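## 7. Sorting and Coiling Station: Returned Headsets

This section applies to the sorting and coiling station at the Bandgate returns centre. It should be read by all bench staff before their first shift with the Womness handling arm. Staff who completed the February briefing should read it again, as the cable steps have been revised.

### 7.1 Change in duties

Before the arm was installed, each member of bench staff untangled, coiled and bagged every headset by hand. The arm now does the first pass. Bench staff load the table, check the result and deal with any item the arm leaves. Inspection of ear cushions and plugs remains a manual task, and the decision to scrap or resell an item is made by a person in every case.

Hourly coiling targets no longer apply at this station. Time spent clearing a stop is recorded under code 657 and is not counted against the operator.

### 7.2 Loading the table

1. Check that the status lamp is amber and that the arm is at rest.
2. Remove all packaging, ties and loose labels.
3. Lay the headsets on the table with a clear gap between them. Ear cups may face in any direction.
4. Spread each cable by hand so that its plug can be seen from above. Cables may cross, but must not be knotted.
5. Leave any splitter with the headset it arrived with.
6. Step back behind the floor line and press START.

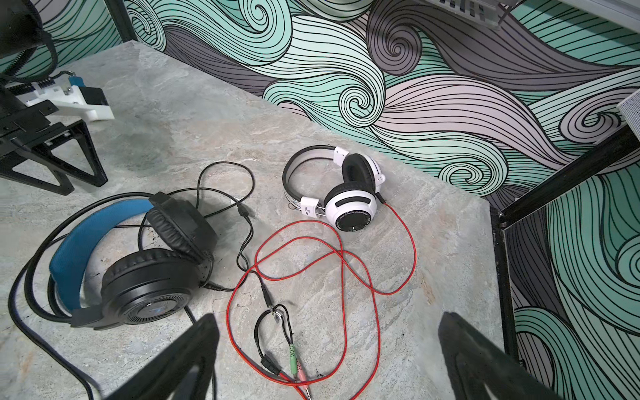
The arm deals with plug ends before it moves any headset. If it cannot tell which cable a plug belongs to, it will pause and the lamp will turn amber. Press HOLD, separate the two ends by hand, step back and press RESUME. Do not pull on a cable while the gripper is closed on it.

> **Caution:** Keep hands, sleeves and lanyards off the table whenever the lamp is green. The arm may start a new movement without a sound.

### 7.3 Stops and fault codes

- **189** – cable held at two points. Press HOLD, free the cable, then press RESUME.
- **909** – gripper has not closed fully. Press STOP and call the shift technician. Bench staff must not adjust the fingers.

**Note:** Braided cables stop the arm more often than smooth ones. Where a batch is mostly braided, the shift lead may return the bench to hand coiling, using the procedure in the Whitfield bench manual.

### 7.4 End of shift

1. Press STOP and wait for the lamp to go out.
2. Clear the table and bag any unfinished items separately.
3. Enter all stops in the station log, including those cleared without help.

Issue date: Jul 9, 2019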